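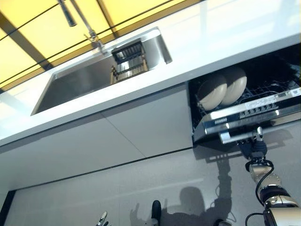

Our project looked at how three regional news sites report crime, and whether the way a story is written changes what readers think happened. We started with break-ins, mainly because they are common enough to give us a decent sample and most people in our class had an opinion on them. A break-in story usually turns on ordinary household detail. A typical one tells the reader that someone came in through the kitchen, past a stainless steel sink set in a white countertop with a small dish rack sitting in the basin, and details like these take up space that could have gone to whether anyone was charged. We wanted to know how often that happens.

Method

We collected 308 crime stories from the Urico, Zavum and Brovlow news sites. All of them were published in the same school term. We left out opinion pieces, court lists and anything under 20 words, which were mostly traffic notices. Each story was read by two of us separately and coded for type of offence, source of information, whether a suspect was described, and whether there was any follow-up. Where the two readers disagreed, the whole group went over the story on Friday and settled on a code.

We also wrote a short questionnaire. Each person was given two versions of the same report, based on a theft from a hardware shop in Dağdelen Street. One version led with the arrest and the other led with the owner's account of finding the back door forced. The facts were identical and only the order changed.

Results

Most of the stories relied on a single source, nearly always a police media release. Zavum was the worst for this and often ran the release with only the headline changed. Brovlow quoted neighbours more than the other two, but the neighbours had seldom seen anything and mostly said the street was usually quiet.

Follow-up was poor across the board. We found only 6 stories that went back to an earlier report and said how the case ended. Four of those were on Urico, which has a court reporter — the others don't list one on their staff pages.

In the questionnaire, people who read the version starting with the forced door rated the area as less safe than those who read about the arrest first. Several of them also said no one had been caught, even though the arrest was in the last paragraph.

Problems with the study

The questionnaire group was small and came from our own year level, so it can't be taken as a sample of the general public. Our category for "household detail" was too loose. Some of us counted any mention of a room and others only counted objects, and we had to recode the first batch after we noticed. We also had no way of telling when a story had been edited after it went up. Zavum shows only the latest version, and at least one report changed between our first and second reading.

If we did it again we would save a copy of every page on the day it was published, and ask readers about the same case a week later.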